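The Kiss, Measured Out in Beats

Screen intimacy is now rehearsed like a stunt, and the paperwork is catching up

By Nadège Boyer
May 9, 2025

The first kiss in "Tretoveo" lasts 11 seconds on screen. It was rehearsed over three days, broken into 17 numbered beats, and written down on a single sheet that both lead actors signed before the cameras were brought in.

Adwoa Baidoo, who plays the older of the two sisters at the center of the drama, kept her copy. The left column gives the beat number. The middle column gives the action, in plain terms: hand to shoulder, weight forward, pause. The right column lists what the camera will see at that point, which lens is in use, and who is allowed in the room.

"It reads like a parts list," Baidoo said. "You learn it the way you learn a fight."

Her co-star, Ivars Kairys, came to the series from the stage and had worked with a coordinator only once before. On that job the coordinator was hired four days before shooting and given no rehearsal time. On "Tretoveo," the role was filled before the second lead was cast.

The coordinator was Loan Trình, a former dance captain who has worked on both features and television. Trình's method starts with the script. She marks every line that implies contact, including hugs and a scene in which one character washes another's hair, and sends the list to the director with a question beside each entry. What does the story need the viewer to know by the end of this moment? If the director has no answer, the contact is usually dropped.

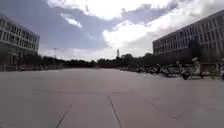 Once the list is agreed, the actors see it separately. Each marks the items yes, no, or discuss. Trình compares the two versions and takes the narrower answer as the working limit. Neither performer is told which of them set it.

Rehearsal follows a fixed order. The beats are walked through at arm's length, then with contact at half speed, then at full speed with dialogue. Breathing is scored too. Kairys said that was the part he resisted longest, and the part he has kept using in scenes with no contact in them at all.

Director Wenceslao Medina storyboarded the kiss against the beat sheet and shot it from three positions. He estimates that the sheet saved him half a day. Matching takes was simple, he said, as the hands were always in the same place. His complaint is with changes. Moving a beat on the day requires a new sheet and new signatures, and on one night shoot in November that process cost him the last setup.

Baidoo has less patience with that objection. A changed stunt would also stop the day, she said, and she has yet to hear a director grumble about it in an interview.

The contract language is less settled than the practice. Baidoo's rider covers the edit as well as the shoot: footage outside the agreed beats cannot be used in the series or in a trailer. Kairys's rider, negotiated by a different agent, covers the series only. Both versions are expected to come up again when the second season is cast.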